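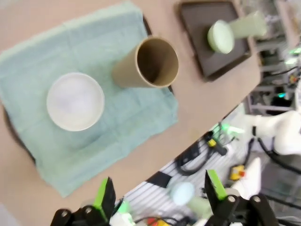
Notebook 7, page 67

29 May 2019
Onico cell, tabletop tasks. Rules for scene setup, second pass.

Rewriting the setup rules after the April runs. The old sheet said "place objects within reach" and left the rest to whoever was on shift, so two runs with the same name could have very different tables. The wrist view makes the differences plain once you page through the stored images side by side.

Current layout: teal-green towel on the left of the table, white round container on the towel toward the lower left, cardboard tube on its side across the towel's upper right edge, brown tray beyond the tube with the mint-green flared piece lying on it. Fingers open.

Points against the draft rules:

Rule 1, towel. Draft says flat. It is slightly wrinkled and the fold lines show. I don't want people ironing towels, so the wording changes to "spread out, no fold standing high enough to catch a fingertip." The rim of the dark tray shows along the left and lower left edge of the towel. Draft is silent on this. Add: if a towel goes over a tray, write the tray into the run log, as it changes the height of everything put on top.

Rule 2, tube. Lying on its side is allowed. Straddling a cloth edge is allowed only if the log says so. A round object half on cloth and half on bare table has two different contacts, and a failed grasp there can't be compared with a failed grasp on the table alone. Record which way the open end faces.

Rule 3, duplicates. There is a second flared piece, pale blue-green, on the striped surface past the table edge, partly behind the fingers from the wrist. Similar in shape to the one on the tray. Anything that resembles a task object stays out of the wrist view for the whole run. The draft only covered the tabletop, which is too narrow. New wording: "table and all surfaces visible from the wrist at start pose."

Rule 4, lower surface. Black handheld device with the yellow band, the small yellow and red item, other small colored pieces, cables. None of it belongs to the task. Handheld devices get a fixed parking spot outside the arm's sweep, marked with tape. Cables on the lower surface get tied back before power is enabled. This one is a safety rule and goes at the top of the sheet, ahead of anything about data.

Rule 5, fingers. Green pads checked for wear and the round fasteners checked for tightness at the start of each shift. Replace pads in pairs, never singly. Start pose is fingers spread – same opening every run, value written in the log and not left to memory.

Rule 6, start image. Save one wrist image before the first motion and compare it with the reference. If a task object is out by more than 60 mm, reset. The Norkia sheet allows more than that, but their table is larger and they don't use cloth.

Open items:
– Skiltora format has no field for "object under cloth." Use the comment field until there is one.
– Decide if the equipment and shelving in the background should be screened off. The green indicator lights are small but bright. Leaning toward a plain panel.
– Cortés procedure asks for 3 resets in a row without a correction before a layout counts as repeatable. Adopt as is.
– Print the new sheet, remove the old one from the cell door.

Next entry: reset times with the new rules.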